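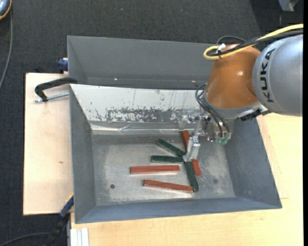

Keeping wooden blocks and offcuts in a metal bin

A metal bin is a good home for blocks, offcuts and other short lengths that are too useful to throw away. It takes knocks, it doesn't soak up oil, and you can see what you have without turning out a cupboard. The tips below come from our own workshop in Sasenham and from readers who have written in over the years.

Choosing the bin

Go wide and shallow. In a deep bin the pieces you want are always at the bottom, and you end up tipping the lot on the floor. A depth of 12 cm is enough for most small blocks. Check the inside corners and the rim for burrs before you use it, and take them off with a fine file.

If the bin has been stored outside, wash it with warm water and a little washing-up liquid, then dry it the same day. Rust marks come off with wire wool. Wipe the bare patches with a thin coat of wax and buff it well, or it will mark the blocks.

Where to put it

Stand the bin on something flat. Two boards set side by side will do, provided they are the same thickness. If it rocks, slip a piece of card under the low side. A bin on a bare worktop will slide when you reach into it, so put a strip of rubber matting under each end.

Carpet is kinder to dropped blocks than concrete, but it holds sawdust. Vacuum with the brush head off and go over it twice in different directions. Do any sanding somewhere else.

Sorting by colour

Colour is quicker to read than a label. We use red-brown for one size and dark green for another, and it is easy to see when one lot is running low. Keep to two colours in a bin. With more than that, people stop sorting.

To colour your own:

Sand with the grain and wipe off the dust with a damp cloth.
Leave to dry fully.
Brush on one thin coat of paint, doing the ends first.
Stand the blocks on nails or scraps so that air gets underneath.
Rub down lightly and give a second coat the next day.
Leave for 8 days before putting them in a bin together. Paint that feels dry can still stick.

We have used both Zusine and Emow paints. Emow goes on more easily in cold weather. Zusine stands up better to knocks, but needs a good stir.

How full is too full

One loose layer is best. Blocks lying at odd angles with gaps between them are easier to pick up than a tight row, where you have to dig a fingernail in to lift the first one. If you want rows for storage, leave a finger's width at one end.

Weight matters too. Our large bin weighs roughly 70 kg when filled to the top with hardwood, and should not be lifted by anyone. Empty it first.

Cleaning out

Once a year, in July if the weather is dry, take everything out and brush the bin from the back corners forward. Throw away split pieces. Touch up chipped paint while the bin is airing, and put the blocks back when they are hard.

Ansari Workshop Notes
Last updated 2024-03-07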